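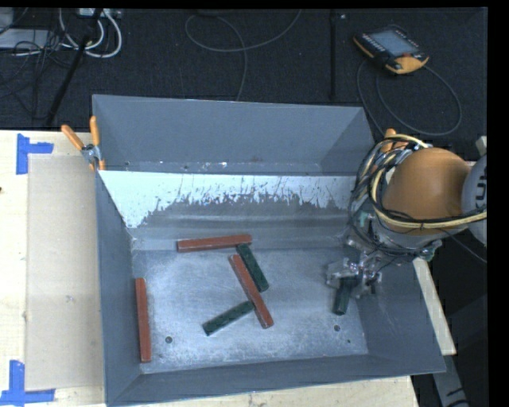 Gøran Vik objects that "worn out" is a verdict passed on the owner and only incidentally on the thing. A dented kettle in a rented room is shabby, he wrote to us, and the same kettle in a house with a sea view has character. We have tried to take the objection seriously, mostly by moving it to the front of Section 4, where it can do the least damage.

4. When is a thing finished?

4.1 Wear and use

The household diaries from Tamitz record 113 decisions to discard an object. In 40 of these the object still did what it had been bought to do, a finding that will surprise no one who has ever cleared a parent's kitchen. Diarists rarely wrote that a thing had failed. They wrote that it had "gone," or "had enough," or in one entry that it "looked at me."

We separate surface wear from loss of use. Surface wear covers scratches, flaking, fading and stains. A metal bin with a bare, ragged-edged band and a scuffed floor (Figure 3) has plenty of it, and on our scale that counts for nothing against the bin's use score. Diarists did not share our scale. For them, a chip on the lip of a bowl often settled the matter, while a drawer that had to be kicked shut went on for years under the heading of "knack."

Michailidis (our second coder) proposed a third category, embarrassment, for objects thrown out shortly before visitors came. We resisted it for most of January and then adopted it. Agreement between coders improved at once, as did the mood.

4.2 The spare

Discarding is slow when a replacement has to be found and quick when one is already in the closet. Households in Bakadwood, the comparison site, kept more spares and threw away more usable things. It would be pleasant to conclude that spares cause waste. It is just as likely that people who like buying pans like having new ones, and the diaries give us no means of telling the two apart. We asked. The answers were long and mainly concerned other members of the household.

A repair was considered in 10 cases and attempted in fewer. The commonest obstacle was glue, either dried up in the tube or believed to be in the garage. See Section 5 for cost, which mattered less than our funding proposal had promised.

Figure 3. Surface wear on a metal bin.

Comments (3)

Kálmán Dudás
Did you control for moving house? I threw away half of what I own in one weekend and none of it was worn.

Rebecca Marchetti
Section 4.2 describes my husband. Is the coding sheet available anywhere?

Zoltán Szűcs
Table 2 doesn't load for me. Also, kettles fur up on the inside, so I'd question whether Vik's kettle is only surface wear.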